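Updated Aug 14, 2023. Replaces the earlier copy, which had the weight column in the wrong units.

# Clesemard bar stock list

A plain list of the metal bar kept at the Clesemard store, with sizes, weights, and where each piece came from. It is meant for people who order short lengths for small jobs and want to check what is on the shelf before they call. The list is one CSV file, `stock.csv`, plus a short file of supplier codes, `suppliers.csv`.

## What is in it

There are 154 rows. Each row is one size of bar in one grade, not one piece. If the same size came from two suppliers it gets two rows, and the `source` column tells them apart.

| Column | Meaning |
|---|---|
| `item` | Store number, never reused |
| `shape` | `round`, `flat`, `square`, or `hex` |
| `grade` | As printed on the mill certificate |
| `size_mm` | Diameter, or width x thickness for flats |
| `length_mm` | Longest piece on the shelf |
| `kg_per_m` | Worked out from size, not weighed |
| `source` | Supplier code |
| `cert` | `y`, `n`, or blank if we haven't looked |
| `note` | Free text, often empty |

Blank cells mean unknown. A zero in `length_mm` means the size is out of stock but will be ordered again. Sizes we have dropped for good are deleted, and their numbers stay retired.

## Sources

Most of the flats and squares come from Hondex. Rounds come from Hondex and Marti, and nearly all of the hex comes from Pukolach. Codes are `HX`, `MA`, and `PK`. A fourth code, `XX`, covers offcuts that were already in the store when the first list was made. Treat the grade on any `XX` row as a guess.

Rectangular bar is stored flat in open bins, with one size to a bin. Rounds and hex stand upright in the rack by the saw. The bin number is not in the file. It changes too often to be worth keeping up.

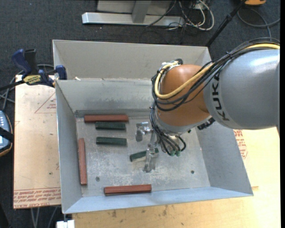
## Known problems

- Item 102 is listed as a flat, but the certificate says square. Measure before you cut.
- Hondex changed how it writes grades last November. Older rows keep the old style, so a search on `grade` can miss matches.
- `kg_per_m` uses one density for all steels. Brass and aluminum rows have their own figures, but the leaded brass is slightly low.
- Corner radius is not recorded. Hot-rolled squares will come out a little lighter than the figure given.
- Some notes use inches. They were copied from the paper cards and left as they were.

## Using the file

The file is UTF-8, comma separated, with a header row. Any spreadsheet will open it. Set `size_mm` to text when you import, or some programs will read sizes like `12x3` as something else.

To get the weight of a cut piece, divide its length by 1000 and multiply by `kg_per_m`. Saw cuts lose 3 mm each, so add that to every piece when working out how much bar you need.

The shortest length we sell is 100 mm. Anything under that goes in the scrap tub and is not listed.

## Changes

Send corrections with the item number and what you measured. A photo of the certificate helps for grade changes. Lengths are checked when a bar is cut and may be behind after a busy stretch.

Free to copy and reuse. Please keep the supplier codes file with it.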